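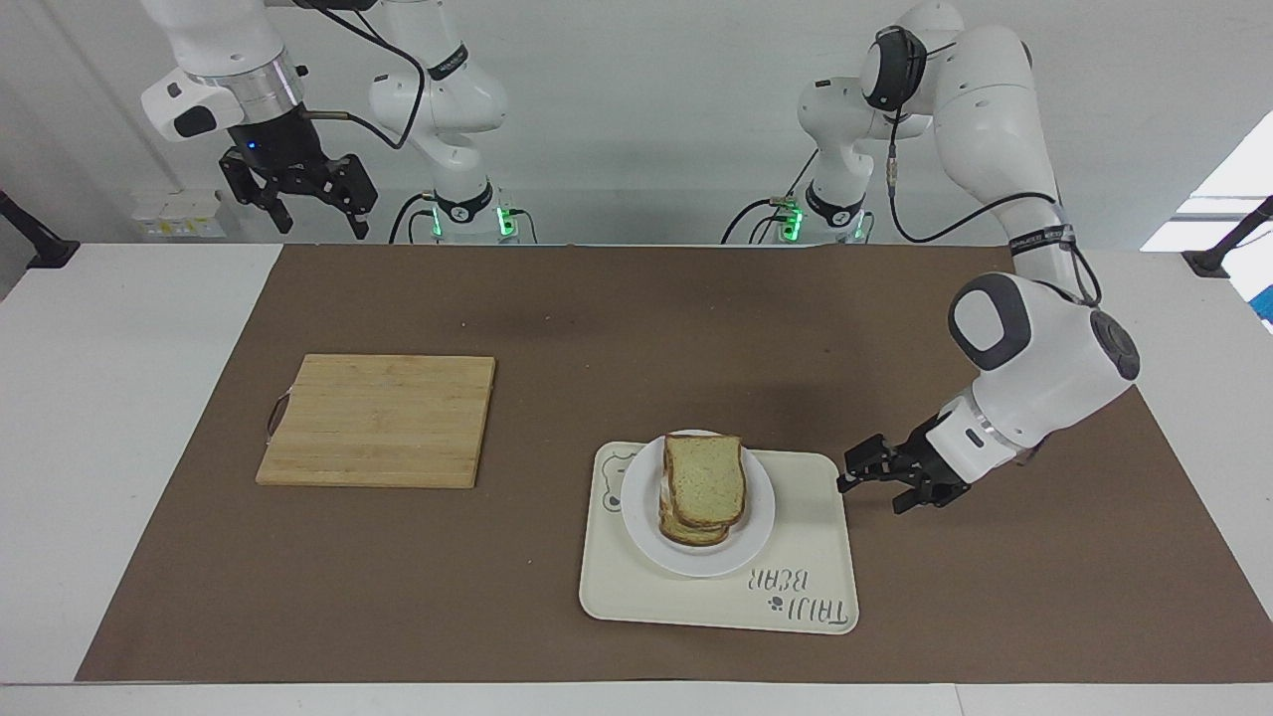 Figure 1. Food tray on the brown mat, white table.

Tray Setting and Table Surfaces at Biwott Hall
Project report, Food Service and Hospitality, second semester
Group 4. Report written by Gijs Prins

1. Background

Biwott Hall serves dinner on trays to residents who eat in the study rooms. In September the kitchen sent out 1,715 trays. The kitchen manager told us that the two most common complaints were plates sliding on the way to the table and marks left on the white tabletops. Our group was asked to look at how a tray is set down and cleared, and whether a large mat on the table would help.

We did not look at the menu, portion sizes or the dishwashing area. Another group is covering those.

2. Table and mat

All trials used a plain white table like the ones in the study rooms. For the second half we covered most of it with a single brown mat and left a margin of bare table showing at the front and sides. We first tried separate placemats from Luvham. They were easy to wash, but the tray was wider than the placemat and one corner always sat on the bare table, so it rocked when someone cut their food.

Brown was chosen over grey. The edge of the mat is easy to find against a white table, and gravy does not show up on it as much. The second point turned out to be a mixed blessing, as explained in section 4.

3. Method

We set and cleared 20 trays on the bare table and the same number on the mat. Each tray was put down in the middle, left for the length of a meal and then cleared. The person clearing took the plate from the right-hand side first, then the tray. We noted whether the tray moved when the plate was lifted and whether the surface needed more than one wipe.

Trials were run after the dinner rush, starting at 7:30 p.m. Two bare-table trials had to be repeated when the tray was loaded with the wrong plate.

4. Results

On the bare table the tray moved when the plate was lifted in most trials. The movement was small, usually a finger's width, but it was enough to spill a full glass. On the mat the tray stayed where it was put in all but one trial, and in that one the mat had been laid with a fold under it.

Cleaning was less clear. The white table showed every spot, so people wiped until it was gone. On the brown mat, sauce was missed twice and found the next morning, dried on. Wiping the mat under a bright light helped.

5. Cost

The hall has $2,000 set aside for dining supplies this year. The quote from Vallness for enough mats to cover the study rooms came to $600, including delivery. Dotora had a thicker mat but could not supply it in the width we needed.

6. Recommendations

Use one large mat per table, laid flat, with bare table left at the front edge so the mat can be lifted for cleaning. Set the tray near the middle. Clear the plate before the tray. Add a mat check to the Monday cleaning list.

We would have liked to test the mats over a full term to see if the corners curl. The kitchen manager has kept our trial mat and will pass on any notes to next year's group.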